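Red jersey bleeding on everything, and now the numbers are cracking (ticket 2558)
26 November 2025 | By Petrenko
12 comments | 3 shares

Status: open, mostly my fault

OK, opening this one in the house laundry log because I'm sick of answering it in three different chats. The red team jersey (black lettering with the white outline, white stripe trim) has turned two of my towels pink and the edges of the lettering are starting to lift. It's been like this on and off since April, when we switched over to the Enura powder, and I kept telling myself it would rinse itself out eventually. Reader, it did not.

What I'd tried before today: cold wash, cold wash with vinegar, and one very stupid warm wash that I'd like everyone to forget. The vinegar one came out a little better, or maybe I just wanted it to. None of them fixed it.
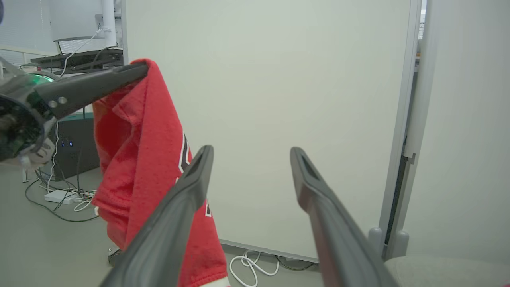
So the knit itself is fine, I think. It's soft, it's not pilling, and I can't find a thin spot anywhere. The color is my problem, and the lettering, and I suspect those are two separate problems that happen to live on the same shirt. I rubbed a damp white sock on an inside seam for a minute and got a faint pink smudge — so yes, it's still letting go of dye, just less than it was in the spring.

For the lettering I blame the dryer. We had it on the high setting for everything because of the towels (I know, I know), and the Tarmont manual says to keep printed stuff on low or leave it out completely. I had never opened that manual before this week.

Here's where I am with it:

1. Turned it inside out and soaked it in cold water for 30 minutes, no soap. Water went pink, roughly the color of weak fruit punch. Changed the water and did it again, and the second one was a lot paler!

2. Washed it by itself on the Burnau short cycle, cold, half the usual powder. Hung it up overnight, no dryer. The sock test after that was almost clean.

3. Gave the red stuff its own place to go. The cream plastic basket with the holes and the brown rim is now for reds only, please, and that means no towels, even if they're dark ones. I still haven't peeled the store sticker off the bottom, so if that's bugging anyone, feel free. 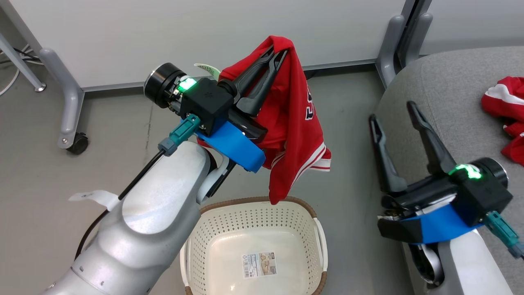
4. Next up is one more solo wash and another sock test. If the sock stays white I'll let it go in with the other reds, inside out, and I'll come back and close this.

5. Lettering: leaving it alone for now. I read a bunch of posts about ironing it back down through a cloth and half of them ended badly, so if you've done it and it worked, put the iron setting in the comments.

The pink towels are gym towels now.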